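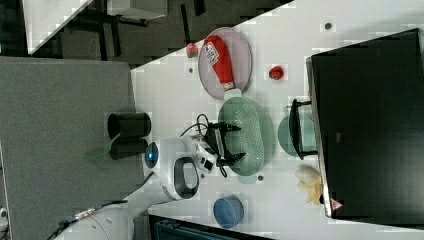

# Prustano 6-liter pasta pot, after 2 months

Price band: middle. Stainless steel, glass lid, two side handles. Bought to replace a thin aluminum pot that had warped on the bottom and rocked on the burner.

I cook pasta four nights a week for a family, plus stock on weekends and corn in summer. That is what this pot has been used for. I haven't tried it on induction, so skip this review if that's your question.

## Boiling

With the lid on, six quarts of tap water takes 19 minutes on my large gas burner. The old pot took 17. The base on the Prustano is thicker and you pay for it in those two minutes. Once it's at a boil it stays there. A full pound of rigatoni knocks it down for less than a minute, where the old one would sit there sulking until I put the lid back on.

Six quarts is close to the limit. The pot is sold as 6 liters, a bit over six and a quarter quarts, so you are near the rim and it will spit. Five quarts is a better number and plenty for one pound.

## The lid

The lid has a strainer edge with two sizes of holes, and you're supposed to turn it, hold it down, and pour. With penne it works. With spaghetti it works until the last third, when the pasta slides up against the lid and blocks the holes. Orzo goes straight through the large side and some of it through the small side.

The lid also doesn't lock. You hold it on with your thumbs, through a towel, while steam comes up at your wrists. After a week of this I went back to a separate colander in the sink, and I would tell anyone buying this pot to plan on doing the same. If the strainer lid is the reason you want it, look at the Lockwood, which has a twist lock. My neighbor Peadar Geraghty has one and I've used it twice. The lock is stiff but it holds.

## Handles

Riveted, wide enough for oven mitts. They get hot. The box says "stay cool," and on an electric stove maybe they do. Over gas with the flame turned up, they don't.

The rivets stick out on the inside and collect starch. A stiff brush gets it off.

## Cleaning

It goes in the dishwasher, though it takes up most of the bottom rack. By hand is quicker. I got white spots on the base in the first week from salting cold water. Vinegar and a short simmer took most of them off, and a few are still there. I salt after the boil now.

I burned a tomato sauce in it once, badly. Baking soda, water, 90 minutes of soaking, then a nylon scrubber. No mark left.

## Other notes

- The volume lines inside are stamped, so they won't wear off. They are in liters only.
- The lid knob came loose in the third week. One turn with a screwdriver fixed it.
- It is heavy when full. My mother can't lift it off the stove and uses a spider to take the pasta out.

## Would I buy it again

As a pot, yes. It heats evenly, the base is still flat, and nothing has stuck that didn't come off. I'd pay less for a version with a plain lid if they made one.

*Iker Carrasco*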